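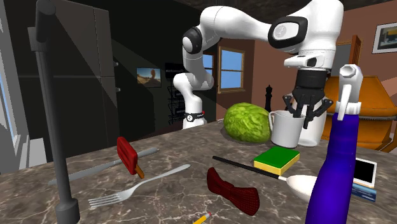

December 2, 2025
Cell 3, sim side (kitchen counter world)

Mug grasp again. Spent the morning believing the gripper was broken, which in simulation takes a certain kind of faith.

Symptom: fingers come down over the mug, one over the mouth and one by the right rim, close, and the mug squirts off toward the cabbage. Happened on 127 of 148 overnight runs. The cabbage has the collision shape of a boulder and wins every time.

Checked first, all fine:
Joint limits on the arm. Same as September.
Finger friction. Vasanthi Rodrigues raised it last week, I lowered it, she raised it back. Leaving it raised. I know when I'm beaten.
Mug mass. Somebody had it at 3 kg once. It is a normal mug now.

What it was: the tool offset. When we moved from the old Geerts hand model to the present two-finger one, the flange-to-fingertip distance got updated in the planner but not in the controller config. So the planner thinks the tips are in one place and the controller politely puts them in another. The difference was small enough to look like bad luck and big enough to ruin every grasp with a handle on it. The sponge never complained, but you can grab a sponge anywhere.

Fixed in the controller file. Both now read the offset from the same place (tool.cfg, top block). Please do not paste the number back in by hand. I have left a comment there saying so, less nicely.

Reran the batch with the same seeds. Mug stays put on close in all but 3. In those the planner comes in too near the tall white container behind the mug and clips it. Separate problem, separate day.

Housekeeping while I was in there:
Cleared 1,908 stale log folders off the Fonero drive. Oldest were from the Stotdale demo. No tears.
Home pose re-saved. It had drifted a couple of degrees at the elbow from people saving over it after a manual jog. Read-only now, ask me.
Spray bottle mesh still has the trigger as one solid lump with the head, so no trigger grasps until that is split.
Popsicle does not melt. Lumville asked. It is not on the roadmap.

To do: padding on the white container, then turn the clutter randomizer back on. Vasanthi has the real cell until the cable swap is done, so nothing gets copied over to hardware before she signs off on the new offset. Measure it with the calipers, not off the drawing.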